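Objet : Re: [energie-climat] Chaleur fatale du datacenter de Prostier : quelqu'un a des retours ?
Date : 2 décembre 2022
De : Shewit Berhe
À : liste energie-climat

Bonjour à toutes et à tous,

Le 30 novembre, Kwofie a écrit :
> Bonjour la liste,
> On nous propose de raccorder nos immeubles à un réseau qui
> récupère la chaleur des serveurs. Sur le papier c'est séduisant,
> mais j'ai peur qu'on remplace une dépendance au gaz par une
> dépendance à un seul fournisseur. Est-ce que l'un d'entre vous
> est passé par là ? Et quid des jours de grand froid ?

Oui, nous ! Et je suis ravie que la question arrive, parce que j'en parle à tout le monde depuis février (mes voisins de palier n'en peuvent plus).

Notre réseau à Prostier dessert 461 logements, plus l'école et la piscine. L'eau sort des échangeurs à une trentaine de degrés, une pompe à chaleur la remonte, et elle part dans la boucle. Sur la première saison, le relevé donne 2,234 GWh livrés, dont l'essentiel vient des serveurs. Le gaz n'a servi que 9 jours, pendant le coup de froid – et personne chez nous n'a senti la différence au radiateur. 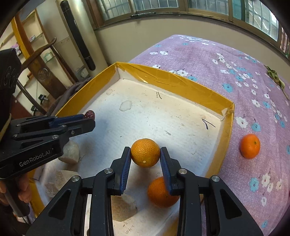 Par Shewit Berhe, pour la liste energie-climat

Sur la dépendance, ta crainte est fondée et il faut la traiter dans le contrat. Le nôtre prévoit un préavis de trois ans si l'exploitant ferme ou déménage ses machines, et la chaufferie de secours reste propriété de la commune. Trovska, le bureau d'études, avait d'abord proposé de la démonter pour gagner de la place. On a refusé et je ne le regrette pas une seconde !

Côté travaux, comptez quelque 400 mètres de tranchée pour la première branche, et une rue fermée plus longtemps que prévu à cause d'une vieille conduite absente des plans. Demandez les relevés de sous-sol très tôt, vraiment.

Un point me chiffonne encore : l'été, une bonne partie de la chaleur part dans l'air. La piscine en prend un peu, le reste est perdu. Un stockage enterré est à l'étude, avec les gens de Postik, et les premières simulations me plaisent beaucoup. Si quelqu'un sur la liste a suivi un projet de ce genre, même petit, je suis preneuse de tout – courbes, factures, déboires compris.

Kwofie, je peux t'envoyer notre contrat (sans les annexes tarifaires) et le tableau de suivi mois par mois. Écris-moi hors liste, et viens visiter la sous-station si tu passes dans le coin, elle est superbe !

Amitiés,
Shewit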